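# Cooking and Holding Shrimp for a Party Platter

Notes for chilled or warm shrimp served over an evening, in batches of 2 pounds. Larger amounts should be cooked as separate batches in the same pot. Doubling the shrimp in one go drops the water temperature too far and the pieces cook unevenly.

## Buying and thawing

Buy by the count per pound. The number on the bag, such as 16/20, is the number of shrimp in one pound, so a lower number means larger shrimp. Words like "jumbo" are not regulated and differ between stores. For a platter, 16/20 or 21/25 is practical. Anything smaller is hard to pick up and cools too quickly if served warm.

Frozen raw shrimp are usually the better purchase. Most shrimp at the fish counter were frozen and thawed in the store, and the time since thawing is unknown.

Thaw overnight in the refrigerator, in a colander set over a bowl. For a faster thaw, seal the shrimp in a bag and submerge it in cold water, changing the water every 15 minutes until the pieces bend freely. Do not use warm water. Cook water-thawed shrimp right away.

## Peeling

Leave the tail segment on for finger food. Cut along the back with kitchen scissors from the head end to the last joint, lift out the vein with the tip of a paring knife, then pull off the shell. Rinse briefly and dry on paper towels. Shells can be frozen for stock and keep for two months without much loss of flavor.

## Dry brine

For each pound of peeled shrimp, mix 1/2 teaspoon kosher salt and 1/4 teaspoon baking soda. Toss well and refrigerate for 15 minutes. The baking soda raises the surface pH and the cooked texture is firmer - more than 1/4 teaspoon per pound leaves a soapy taste. Skip this step if the ingredient list on the bag shows added salt or sodium tripolyphosphate.

## Poaching

Boiling water is hotter than it needs to be. Bring 4 quarts of water to a boil with two tablespoons of salt, half a lemon and a bay leaf. Turn off the heat, add the shrimp, stir once and cover.

Start checking at three minutes. Shrimp are done at an internal temperature of 145°F, with opaque flesh throughout. A thin-probe thermometer inserted from the head end gives a usable reading on 16/20 shrimp. On smaller sizes, cut one open at the thickest part and look.

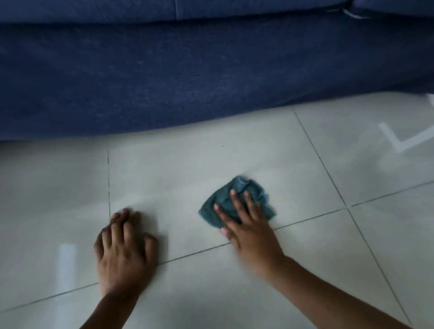

Have the ice bath ready before the shrimp go into the pot. Use equal parts ice and water, enough to cover. Transfer with a slotted spoon or spider and leave in the bath for two minutes, then drain and dry. Shrimp left longer take on water and dilute the sauce.

## Holding

Cooked shrimp can be refrigerated a day ahead in a covered container lined with paper towels. Add any dressing no more than an hour before serving, as lemon juice and vinegar turn the surface chalky.

On the table, put the serving dish inside a larger one filled with crushed ice. Set out 12 to 15 pieces at a time and refill from the refrigerator with a clean dish. Do not add new shrimp on top of old. Without ice, discard anything that has been out for 2 hours, or one hour if the room is above 90°F.

For warm service, use a low oven at 200°F and hold for 10 minutes at most. Slow cookers and chafing dishes overcook shrimp.

## Sauce

The cocktail sauce I use came from Ga-eun Cha, with less sugar than bottled versions:

- 1/2 cup ketchup
- 2 tablespoons prepared horseradish, drained
- 1 tablespoon rice vinegar
- 1 teaspoon gochujang
- 1/2 teaspoon Worcestershire sauce

Stir together and chill for at least an hour. Horseradish loses strength once the jar has been opened, so taste and adjust if yours has been in the door since May.

## Common faults

**Rubbery texture.** Overcooked. Check a minute earlier, or use less water.

**Mushy texture.** Thawed too long, or left in acid. Cannot be corrected.

**Strong ammonia smell.** Spoiled. Discard before cooking.

**Black spots on the shell.** Usually oxidation and harmless if the smell is clean - peel and inspect the flesh.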